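Procuram-se pessoas para montar tabuleiros de lanche (e para nos dizer se isto serve para alguma coisa)

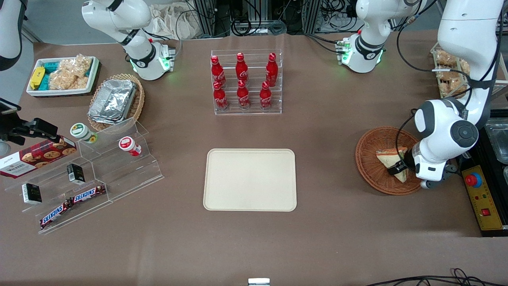 A mesa de montagem: cesto das sanduíches, expositor das Coca-Colas e, ao centro, o tabuleiro por encher.

A Gasatine procura 20 participantes para um estudo sobre a disposição de mesas de lanche. O cliente, a Pichler, está convencido de que um tabuleiro se enche mais depressa quando as bebidas ficam atrás, em dois níveis, e as sanduíches à direita, num cesto redondo. Pode ser. Já ouvimos a mesma certeza a respeito de outras três disposições, todas defendidas com gráficos bonitos, e nenhuma sobreviveu a uma tarde de trabalho com pessoas a sério.

O que se pede: encher o tabuleiro creme com uma sanduíche, uma bebida e um snack à escolha (barras, pacotinhos ou arroz tufado), voltar ao início e repetir. São 11 rondas por sessão, com pausa a meio. Entre rondas mudamos os cestos e os expositores de sítio. Não é um trabalho apaixonante e não vamos fingir que é.

Quem procuramos: maiores de 18 anos, com ou sem experiência em restauração ou catering. Quem já serviu lanches em congressos é bem-vindo, sobretudo se tiver má opinião dos expositores de acrílico em degraus. Eu tenho, mas o estudo não é sobre mim. Pessoas com alergias alimentares devem avisar na inscrição.

O que oferecemos: 100 euros por sessão completa, pagos por transferência, e lanche no fim. Não oferecemos certificado, «experiência enriquecedora» nem promessa de contrato. Quem desistir antes da pausa recebe metade.

Onde e quando: sala de ensaios da Latudbridge, durante o mês de julho. As sessões começam às 9 da manhã e pedimos pontualidade.

No final há uma conversa curta com Bezawit Shiferaw, responsável pelo estudo. Respostas educadas do género «estava tudo ótimo» não nos ajudam. Se o cesto atrapalha, diga que atrapalha.

Inscrições na receção da Gasatine, ao cuidado de Nusrat Mohmand, com nome, contacto telefónico e manhãs disponíveis. Não é preciso currículo.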